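Do handheld gripper demos need the same table every time?
Asked by Hala Chamoun

We are collecting two-handed demos of packing snacks into a box. Is it better to stay in one home, or move house and repeat?

Ekua Bonsu
Move. In our Jandton runs, 800 demos from one flat did worse in a new kitchen than the same number split over 12 homes. We also shuffled the snacks after every 5 demos.

Solomiia Panasiuk
More homes, yes. Views from one of ours, with both grippers, the pink box and the patterned tablecloth:

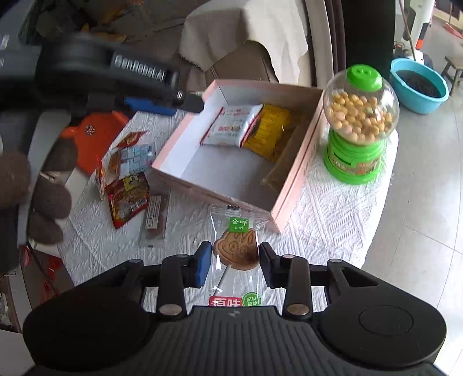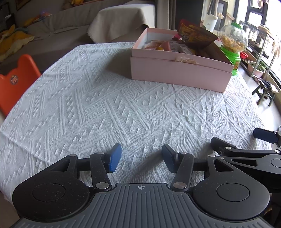
Keep the task wording identical between homes, or you can't compare them. We lost some 5 hours relabelling in October over "put in" and "pack". Check your tracking on shiny floors too.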